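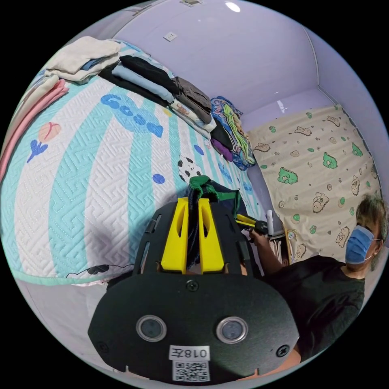 From: Dayana Bañuelos
To: Kustach home list
Subject: Re: folding on the bed vs. folding on the table

Hi all,

Catching up on the folding thread with my coffee, and I have opinions! Quoting Iara so people know what I'm answering:

> I've gone back to folding at the kitchen table. On the bed everything
> sinks, the sleeves slide around, and by the time I'm done I've got
> clothes from one end to the other and nowhere to sit. Also my piles
> never survive the trip to the closet. Does anybody fold on the bed
> and like it? What do you do with the big slippery stuff?
> – Iara Montecinos

Iara, yes, me, I like it. I was a table folder for years (we had that long Yeom table back in the Prostbridge apartment) and then we moved and the table I have now fits two plates and a salt shaker. So, bed.

What made it work for me was taking the comforter off first and folding right on the mattress pad. A quilted pad is flat enough that a shirt stays put, and the stitching gives it a bit of grip. Ours is white and mint stripes with cartoons all over it and a big "Good" printed across, which I find encouraging when there are three loads waiting. The wide stripes are handy too. I line up a hem with the edge of one and the fold comes out straight without my thinking about it.

The other thing is the wall. Everything finished goes in a row along the back of the bed, up against the wall, and the front stays clear to work on. I don't sort by person while I'm folding, I tried that and kept losing my place. Pale stuff tends to end up at one end, then the darks mixed in as they come, and the cartoon blanket goes down by the corner because it's bulky and can hold up whatever is next to it. Something always gets draped over the side. Mine was pink. I've made my peace with it.

On the slippery stuff, this is what I do, in order:

1. Leave it for last, when your row is done and you aren't reaching across it anymore.

2. Lay it out flat and big, all the way open, and smooth from the middle toward the edges with your forearm. Dark navy is the worst for showing creases, so I give that one an extra pass before the first fold.
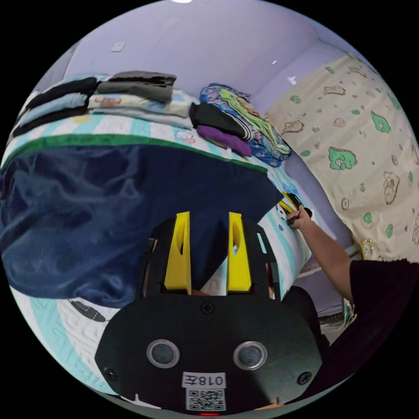
3. Fold in thirds the long way, then roll instead of folding again. A roll stays shut on its own if you tuck the end under.

As for the trip to the closet, Tzu-hsuan suggested a tray a while back and I do carry mine on an old Burer baking sheet now – almost nothing falls off. Short piles only, though. Mawar, didn't you have a trick with pillowcases? I looked in the archive and couldn't find it.

Soledad, I still owe you the pattern for the drawer dividers. It's in a box somewhere, I'll send it when I dig it out.

Dayana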